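Ralcombe Countertop and Sink Care: Frequently Asked Questions

Applies to marble tops with undermount or inset sinks.
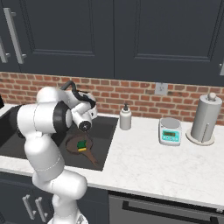
How often should the marble be sealed?
Every 7 months for surfaces next to the sink, once a year elsewhere. If a drop of water darkens the stone within a few minutes, reseal early.

Which cleaners are safe?
Use pH-neutral soap and a soft cloth. Vinegar, lemon juice and descalers etch marble -- the dull mark is surface damage and will not wash off.

Can I leave pans in a dark sink?
Yes, for short periods. Bare cast iron leaves rust marks if left overnight. Remove these with a non-scratch paste, working in small circles.

What size cabinet does the sink need?
The compact model needs 355 mm of clear width inside the cabinet. The Zoltum double bowl needs 895 mm. Measure between the side panels.

The sealant line at the rim has turned yellow. Can it be replaced?
Yes. Cut out the old bead, clean the joint with alcohol and apply a neutral-cure silicone marked for natural stone. Acetic silicone stains marble. Keep the joint dry for 35 hours.

Who handles chips and cracks?
Chips at the rim can be filled on site. Contact Aicha Ouali in the repair office. Cracks running to the front edge go to Parvathi Kotian for inspection first -- do not fill them yourself.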